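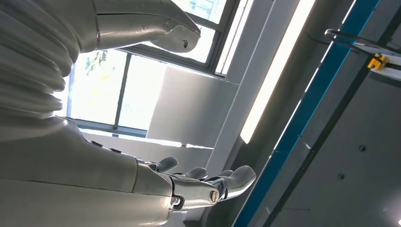 Post 1 of 9: Six weeks with the Plaleo humanoid service

Our workshop rents a humanoid from Stornstead under the service they call Plaleo. I wrote notes during the trial and I put them here, for people who are thinking about the same plan. I pay the normal price and I have no discount from them.

2/
First, the hand. It is metal, the fingers are jointed, and the tips are rounded. I like the rounded tips. We handle painted parts, and a sharp edge would be a problem for us. The arm has a smooth white shell, easy to clean with a soft cloth.

3/
The delivery took longer than the contract said. The base arrived in November, but the second crate, with the hands, came 5 days later. Stornstead moved our start date without a discussion, and this was fair.

4/
Setup: the manual says one morning. For us it was one full day and a piece of the next one. Most of this time went to the network. If your building has an old router, please ask them for the cable kit in advance. It is not in the basic plan.

5/
Our test job was simple. Take a plastic cap from a tray, turn it, put it in a box. In the first count it finished 23 caps before it asked for help. After the update it finished 41. A person is still much faster, I must say this clearly.

6/
What I do not like: the grip setting has only 6 levels. Level two drops the cap and level three leaves a mark on the soft ones. I wrote to support and asked for something in between. They answered the same afternoon, very polite, and said it is "on the list".

7/
The bellows part of the body collects dust in the folds. A small paint brush is good for this. Do not use compressed air, the manual forbids it on page two, in a very small box which I did not read the first time.

8/
We compared with the Dalisay arm, which is a normal arm on a table. Dalisay costs less each month and is quicker for one repeated job. Plaleo is better if your jobs change often. With us they change almost every week, so the comparison was not easy to decide.

9/
We will keep it for one more period, on the small plan. I will write again when the new grip settings come. If you have questions about the contract, ask me below, but I cannot share the exact price.

Posted by Aso

Comments

capsandlids: Is the cable kit a rental too, or do you buy it?

Aso: You buy it one time. It stays with you after the contract.

northbench: We have the same trouble with level three. We put thin rubber covers on the fingertips and the marks are gone. Support was not against it.

Aso: Thank you, I will try this!

t_oriel: Did you look at the noise? Our office is next to the floor.

Search posts

Home Explore Saved Messages Settings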